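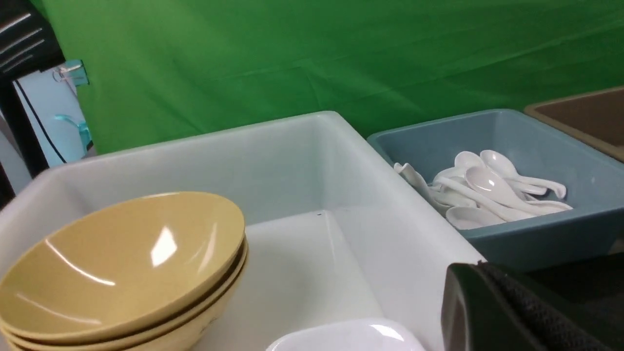
Bindex Open Bins and Tubs for Tableware Clearing

Product range: Catering and dining room
Supplied by: Flotura
Page last revised: 14 February 2023

Overview

The Bindex range consists of open rectangular containers for the collection, sorting and short-term storage of tableware. It is intended for canteens, school dining halls, care homes and staff kitchens where bowls, dishes and cutlery must be kept apart between the table and the wash-up area.

Containers are sold singly and in sets. Each set combines a large white tub with smaller bins in contrasting colours, so that staff can be given a fixed place for each kind of item. Soup spoons may be kept in the slate-blue bin, for instance, with bowls stacked in the white tub beside it. A brown bin is also available and is commonly assigned to side plates or to items awaiting inspection.

The large tub

The tub is made of white plastic and has a wide rim on all sides. The floor is flat and pale, and small bowls and dishes may be set down on it directly. Stacks should be placed against a wall of the tub so that the centre remains free for larger pieces. Customers who handle glazed or glossy ware are advised to order the optional liner, which reduces marking during transport.

The tub is not supplied with a lid. A lid may be ordered separately under the accessories section of the catalogue.

The smaller bins

The bins have slightly sloped sides and are open at the top. They are suited to loose items such as ceramic soup spoons, ladles, sauce dishes and serving tongs. Ceramic spoons with long curved handles tend to catch on one another when tipped in together, and should be placed by hand. Bins should not be filled above the rim.

Colours: slate blue, brown.

Specification

Material: plastic
Form: rectangular, open top
Large tub: white, wide rim, flat floor
Smaller bins: slate blue or brown, sloped sides
Recommended maximum load, smaller bin: 2 kg
Recommended maximum load, large tub: 17 kg
Minimum order, single colour: 26 units
Carton label: BINDEX, with colour code

Loads are given for containers standing on a level surface. A loaded tub should be lifted by two persons.

Arrangement at the clearing station

Containers may be placed side by side on a counter, table or trolley. Flotura recommends that the large tub stand nearest to the person clearing, with the smaller bins to one side in a fixed order. The order should be the same at every station in the building. Where several stations are in use, a printed card showing the contents of each container may be fixed to the wall – these are available free of charge with orders for complete sets.

Food remains should be removed before items are placed in any container. Liquids should be emptied separately.

Care and cleaning

Wash by hand in warm water with a mild detergent and rinse well. Do not use wire wool or scouring powder. Allow to dry fully before nesting. Containers should be checked at regular intervals, and any with a cracked rim or floor should be withdrawn from use.

Installations

The Jaretden dining service adopted the range for its main hall, which seats roughly 200 diners at each sitting. The Asfaw kitchens use the tub and the slate-blue bin for soup service only.

Ordering

Orders are accepted from account holders and from public bodies on receipt of a purchase order. Colours within a set cannot be exchanged. Replacement bins are supplied in the current shade, and slight differences from earlier deliveries may be noticed.

Unused containers may be returned in their original carton. Carriage on returned goods is payable by the customer unless the goods are faulty.

Related items: tub liner, tub lid, station card, trolley with raised edge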